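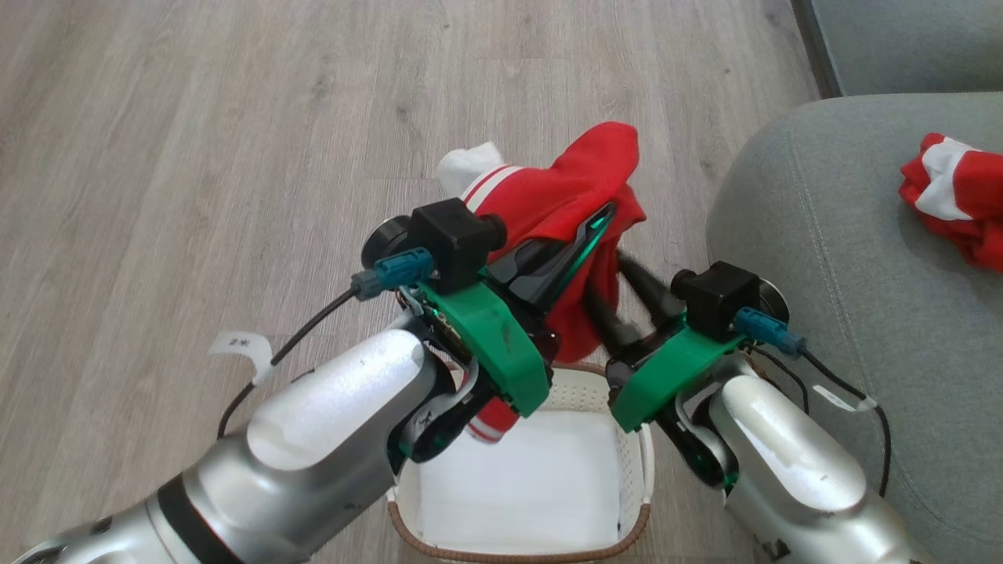

Planning and Buying a Two-Arm Setup: Frequently Asked Questions

Last updated April 10, 2026

We get a lot of mail from people who have watched two arms deal with a shirt and immediately want a pair. Good! So did we. These are the questions that come up most from schools, small labs, makerspaces and the occasional very determined household, answered by the equipment group at Codbridge. Most of the answers were written by Nii Lamptey, who keeps our parts list and has placed most of the orders.

What should I decide before I look at any prices?

The task. Write it down in one sentence, with the object, the place it starts and the place it ends up. "Pick clothes up off a couch and put them in a basket" is a great sentence. "Help around the house" is a nice wish, but you can't buy for it.

Once you have the sentence you can measure things. How far is it from the arm base to the farthest spot the gripper has to touch? How high is the rim of the container? How heavy is the heaviest item? Take those numbers to the vendor and you will have a much better conversation.

Do I need two arms?

For rigid objects, often no. One arm can move blocks, cups and boxes all day, and you'll spend a lot less. For cloth, we'd say yes if you can possibly swing it. A single gripper can pinch a jersey and lift it, but the other end goes wherever it likes: over the side of the basket, under the forearm, back onto the seat. A second gripper can catch the hanging part and guide it in. It's also a joy to watch.

If the money isn't there yet, buy one arm now from a line you would be happy to buy again, and leave floor space for the second. Buy the same model when the time comes. Mixed pairs can be made to work, but you'll stock two sets of spares and learn two sets of quirks.

What share of the budget should go to the arms themselves?

Less than you think! The first-timer's mistake is to spend everything on arms and then discover cables. List everything else before you settle on an arm: grippers and spare fingers, wrist cameras, brackets, housings, the mount or base, power, a computer that can take all the camera streams at once, network gear, storage, an emergency stop for each operator position, and shipping. Then add staff hours. Somebody has to put it together and somebody has to run it.

Can I see a sample of the small stuff?

Sure. On our January order for the Opoku room, the small-parts line (cables, ties, connectors, screws, bracket blanks, labels, tape) came to $484. We had penciled in $100. It didn't sink the project, but it did mean a second approval form and a two-week wait with both arms sitting in their boxes, which was torture.

Are wrist cameras worth the money?

Yes, yes, yes. An overhead camera gives you the layout, but when two forearms close in on a basket they block a good deal of what's between them. A camera on each wrist looks along the fingers to the place where they meet the fabric. For cloth work we would give up a fancier arm before we gave up wrist cameras.

Look at the size of the module as well as its specs. It rides on top of the wrist, it has a connector sticking out of it, and the whole package has to clear the other arm's package when the two hands are close together. Make a cardboard mockup at full size. It takes an afternoon and it has saved us from two bad purchases.

How long should the camera cables be?

Longer than the straight-line distance, shorter than whatever will snag. Put the arm in its most stretched-out pose, run a piece of string along the path you'd tie the cable to, leave a loop at the wrist so the joint can turn, and measure the string. Then do it again with the arm folded up and see where the slack goes. If it droops into the work area, move your tie points.

Leave the length tags on. People peel them off to be neat, and three months later they are holding five black cables and guessing. A tag reading 2米 is two meters, if your supplier labels in Chinese.

Should I buy finished housings or make my own?

We like making them, and we make them in loud colors so they're easy to find on a bench. But be realistic about your shop time. A wrist housing looks like a small part, and you will redesign it more than once: the first version covers a screw you need, the second lets a connector rub. If you have no one who enjoys that kind of thing, buy.

Whichever way you go, ask how you get to the electronics inside. A design that leaves some of the board and wiring exposed is quick to service, and it needs more care around fabric, with its loose threads and zippers. A closed one is the reverse. Order at least one complete spare per pair.

What kind of gripper fingers are best for clothing?

Long, narrow fingers get under a fold nicely and can press into a pile to find a pinch point. Wide pads hold better once they have hold of something, and they are terrible at getting it in the first place. We keep both and use the narrow ones far more. Fingers wear, so treat them like printer ink and put them in the yearly budget as well as the startup budget.

If you are going to record video for training, a strip of bright color along the finger is a cheap extra. It gives reviewers something easy to follow when the finger is half buried in cloth. Try it against your own props first. Green shows up beautifully against red fabric and a lot less beautifully against a green towel.

Do we need to buy furniture and props?

You need real ones, and they should be on the budget. The floor, the seat and the basket are equipment too. Our list for a laundry station is short: an upholstered seat, a basket, and a stack of clothes with some variety in it. Stripes and two-color items are useful, as they help people see which way the cloth has turned. Plain dark shirts are hard, so save them for later and feel proud when they work.

Pick a basket with rounded corners and a rim that won't hook a cable. Buy two of the same one. You will step on the first.

How much floor space should we plan for?

Add up the full reach of both arms, then the furniture, then a walkway for a person on every side you need to get to. Mark it on the floor with tape before you sign anything. Include the space for the operator's chair and a place to put the clothes that are waiting. Our first room passed on paper and failed the tape test, because the door opened inward.

Bigger arms or more arms?

For most of the groups that write to us, more. Clothes are light. A modest payload is fine for a jersey, and the savings can go toward a second station, which lets two people learn at once. Go bigger only if your task sentence has something heavy in it. Remember that the gripper, housing, camera and bracket all count against the payload before the arm lifts anything at all.

Lease or buy?

If your project has a fixed end, get a lease quote. If you expect to change the wrists, drill brackets or swap fingers, read the lease very slowly, as modified equipment may be hard to return. We lease the arms in our Misent program, where nothing gets altered, and own everything in the Opoku room, where everything does.

What spares should be on the first order?

One finger set for each gripper, one camera module, one cable of every length in use, one housing, and a bag of every screw. Anything that can stop a working day should be on the shelf. Things that merely annoy you can wait for the next order.

How long does it take to get from approval to first grasp?

Our fastest was 10 weeks, and that was with a room already cleared. Ask each vendor for lead times in writing and build the schedule on the slowest one. Fill the wait! Build the mockup, tape the floor, install the computer, test the cameras on a broomstick. When the arms arrive you'll be days ahead.

Is there a worksheet I can use?

There is. We call it the Sernero sheet, after the room where we first scribbled it on a whiteboard. It has 5 tabs: task, reach and payload, parts, room, and yearly costs. Write to the Codbridge equipment desk and we'll send the current copy. Put your task sentence in the subject line, please. We love reading them.

Can you look over our quote before we sign?

Happily, time permitting. Black out the prices if your vendor asks you to; the line items are what we need. We look for missing cables first.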